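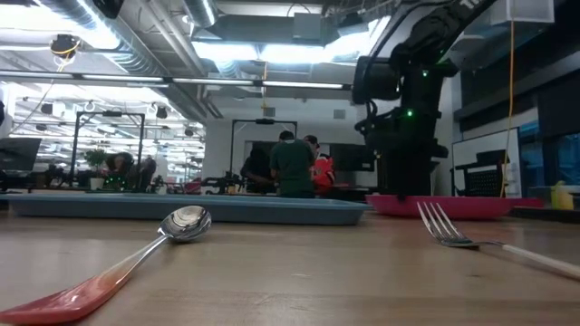 Cutlery, Trays and Other Things That End Up Everywhere

I have owned a cutlery drawer for most of my adult life and for the bulk of that time it has been a place where teaspoons go to be forgotten. What follows is what I do now. It is not clever. Most of it came from Tracey Mapplebeck, who ran the kitchen at the Tumasden hall through more teas than either of us would like to add up, and who regards a drawer divider as a confession of weakness.

Her system is trays. Shallow ones, open on top, one for clean and one for dirty, sat on the table where people can reach them. A pale blue one and a pink one will do very well, as would any two colours your household can tell apart before breakfast.

Why shallow

A deep tub swallows things. You put in six forks and a fish slice, and when you want the fork at the bottom you have to go in up to the wrist, past the fish slice, which has opinions. In a shallow tray everything lies where you can see it. It also fills up quickly, and a full tray is the only thing I know of that will make a teenager walk to the sink.

Look for a flat rim or a raised one that you can get your fingers under. Trays with no lip at all are fine until you carry one across the room with soup spoons in it.

Choosing the two colours

Decide which is which and do not change your mind. We had blue for clean and pink for dirty, then my husband read something about pink being more cheerful and swapped them. We ate off the results for two days.

If anyone in the house has trouble with colours, put a strip of tape on the dirty one. Unathi Radebe, who is next door and borrows our trays for parties, ties a bit of string to hers. The string gets gravy on it. Tape is better.

Coloured handles

I used to be sniffy about plastic handles. I am now in favour of them. A spoon with a red or pink handle can be spotted under a newspaper, at the back of a sofa and, on one occasion, in a compost heap. A plain steel teaspoon in a compost heap is gone until some future archaeologist wants it.

White handles are less good at being found but easier to match when you replace them. They do stain. Beetroot and turmeric are the worst, and tomato sauce left overnight comes a strong third. A paste of bicarbonate of soda and a little water, left on the handle for ten minutes and rubbed off with a soft cloth, shifts most of it. Don't use a scourer. It scratches the plastic and the next lot of turmeric moves into the scratches and unpacks.

The place where the handle meets the metal neck is where muck collects. An old toothbrush deals with that. Label the toothbrush.

Bringing the shine back to steel

For the cloudy look you get from hard water, wipe the bowls of the spoons with a cloth dampened in white vinegar, rinse well, and dry straight away with a clean tea towel. The drying is the bit that matters. If you leave them to drain, the water puts the spots back and you have simply given your spoons a smell.

Forks want a bit more care. Thread a corner of the tea towel between the tines and pull it through. Do it over the table, not over a stone floor.

Never leave steel sitting in salty water, bleach or anything the label describes as powerful.
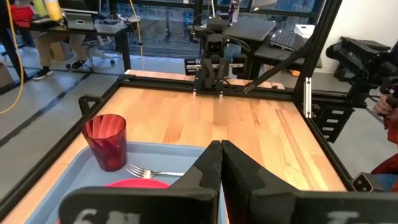
Page last changed: February

What goes in the tray, and in what order

Plates first, flat on the bottom. Cups next, standing up in a back corner where your sleeve won't catch them. Cutlery last, lying down in whatever room is left, with the tines all pointing the same way if you can bear to. A red plastic cup, a plate and a fork fit happily into one tray, and so does a child's whole lunch.

Tip out the dregs before the cup goes in. I would have thought this was obvious. I have met my family.

Plastic cups with ridges or a swirly pattern look lovely and are a nuisance to wash, as squash dries in the grooves. Fill them with warm soapy water and let them stand while you do everything else, then go round with a bottle brush. If they have gone dull, a spoonful of bicarb in the soaking water helps. Boiling water does not help. I had a cup from the Nesholm shop that went in a cup and came out a sort of ashtray.

Don't stack cups wet. They grip each other like drowning men and you will be stood there at 7 in the morning running one under the hot tap and packing ice into the other. (That does work, by the way. Hot on the outer cup, cold in the inner one, and a gentle twist.)

The wooden table

If your table is pale wood, wipe along the grain and wring the cloth out first. Then wring it again. Standing water is what does the harm, and it likes to hide under trays, so lift them when you wipe and let the wood dry before they go back.

White rings can sometimes be coaxed out with a dry cloth over the mark and a warm iron, no steam, for a few seconds at a time. Try it at the end where the fruit bowl lives. For dark rings you are into sanding, and I wish you luck and a dust mask.

A light oil twice a year is plenty. I used Woda for years, and then the tin vanished in the great shed clear-out and I bought whatever was on the shelf. I could see no difference. Put oily rags outside, spread flat to dry, well away from anything you are fond of. Balled up in a bin they can heat up by themselves and catch fire.

Doing it for a crowd

The Fairclough supper is the only time I cater for anything like 200, and the tray system holds up, but you want more dirty trays than clean ones. People take cutlery one piece at a time and give it back all at once.

Count the forks out and count them back in. Last time we sent out 100 dessert forks and 76 came home. Tracey says this is a good year. Two turned up in a coat.

Put the dirty trays near the door people leave by, and stand a bowl next to them for scraps. If there is no bowl, the scraps go in the tray, and if the scraps go in the tray somebody will drop a napkin on top for decency, and then you are sorting forks out of coleslaw by feel.

A few small things

Wash the trays as well. They look clean for months and they are not.

Keep the sharp knives out of the trays entirely. They get washed by hand, one at a time, by whoever used them, and go straight back in the block.

If a tray warps in the dishwasher, put it on the top shelf next time. The warped one can go under the sink and catch drips. Mine has been there so long that I've bought a smaller one to go in it for the sponges.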